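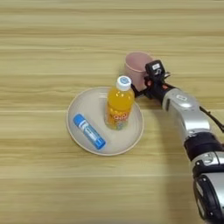
# Demo Operator FAQ – plate task

Last edited 03/02/2021, Shayne Baxter. Answers are short because I keep getting the same ones by chat. If yours isn't in here, ask Uchenna Yusuf or me.

## Basics

**What am I supposed to be doing?**

Driving the arm through the job so the policy has something to copy. Things on the table go on the plate, one at a time. You do it, the logger records it, next episode.

**By hand or by remote?**

Both, depends on the batch. Sheet at the Tomness station says which. "Hand" means you hold the arm by the wrist and move it yourself with the motors slack. "Remote" means you sit at the leader arm and the real one follows. Don't mix them in one batch. Please.

**Which one is better?**

Remote, for this task. Hand is quicker to learn, but your sleeve ends up in the camera view and then we have to throw the episode out. We still use hand for the Beaudoin drawer stuff, where you need to feel the thing catch.

**Do I need to know any code?**

No. Helari has three buttons you care about: start, keep, discard. Leave the rest alone.

**How many episodes are we after?**

300 kept for this set. We recorded almost 400 in January for the old version, before the table changed, and those don't count towards it. Sorry to everyone who did them.

## Setting up an episode

**Where does everything go?**

Plate anywhere in the middle part of the table. Other stuff wherever, as long as the arm can reach it without folding up on itself. Move things between episodes. If the cup starts in the same place every time the policy learns the place and ignores the cup.

**Can some things already be on the plate when I start?**

Yes, and they should be sometimes. Start with the drink bottle and the blue tube on there and only one thing left to move, for example. Late-stage starts are what we're short of.

**Does the bottle have to stand up?**

Stand it up to start. If it falls over during the episode, keep going if you can still finish, otherwise discard. Cap stays on, obviously.

**Can I swap in a different cup?**

Not for this set. There's a varied-object set planned under Rekwood and you can bring in whatever mug you like for that.

## Driving

**How do I approach long flat things?**

Open wide, come in low, one finger either side, and line the wrist up with the thing *before* you go down. Most bad grasps I see are people twisting after they're already at the table. The finger drags, the object spins, then everyone's chasing it toward the edge.

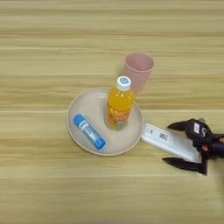 Slow down for the last bit too. Fast in free space is fine, fast next to the plate isn't. And close the gripper gently, the trigger is proportional, you don't have to mash it.

**How about the cup?**

Take it by the side wall. Watch the fingers near the plate rim, they can clip it when you come in low and then the whole plate slides. If the plate moves a little that's OK, keep the episode. If it moves a lot, discard.

**I missed the grasp. Discard?**

No! Open, back off, try again, finish the task. Recoveries are useful, the policy is going to miss as well and it needs to have seen what you do next. Limit is 5 tries on one object, then discard and reset.

**Can I pause and think?**

Try not to. A long still stretch in the middle teaches it to sit there. Do your thinking before you press start. If you freeze up anyway just finish and write "pause" in the notes, we can trim it.

**The follower lags behind my hand.**

Small lag is normal. Big lag, stop, let go of the trigger, check that the Helari window isn't showing a yellow bar. Yellow bar = dropped packets. Close whatever else you've got open on that machine (video calls, usually) and restart the session.

**It jumped when I pressed start.**

Leader and follower weren't lined up. Bring the leader to the home pose first – the two beeps mean it matched. No beeps, no start.

**What about the cable?**

Keep half an eye on it. It needs some slack at the wrist so it'll loop out over the table, that's how it's meant to be. Just don't let the loop sweep across anything you've put down. If you've rotated the wrist all the way one direction, unwind it back before the next episode, not on the next grasp.
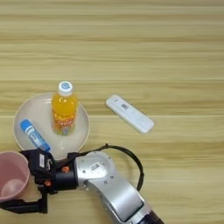
*Plate task. Gripper down by the pink cup, bottle and blue tube on the plate.*

## Saving and checking

**When do I press keep?**

Arm back up and clear of the table, gripper open, *then* keep. If you press it with the fingers still round something the episode ends mid-task and the checker rejects it.

**I pressed keep on a bad one.**

Write the episode number on the sheet, Uchenna deletes them at the end of the day. Dont delete files yourself, the index gets out of step and it takes me an afternoon to fix.

**Why did the checker reject mine?**

Usual causes: camera stream missing, episode too long, arm never came home. Hand showing at the side of the view is the other big one. The reason is in the last column of the log, have a look there before you ask.

**How long is a shift?**

An hour, then swap. Take 5 minutes in the middle wether you feel like it or not. Tired driving shows up in the data, lots of little wobbles before each grasp.

## Stopping

**When do I hit the red button?**

If the arm is pushing into the table, if it's moving and you aren't, if someone's hand is in there. Any noise you don't like. You won't be in trouble for pressing it.

**And after?**

Don't release it yourself the first week. Get one of us. After that: hands clear, twist to release, home the leader, wait for the beeps, discard the episode, start a fresh one.

**Can I leave the arm powered over lunch?**

No. Park it, power down, cover on the leader.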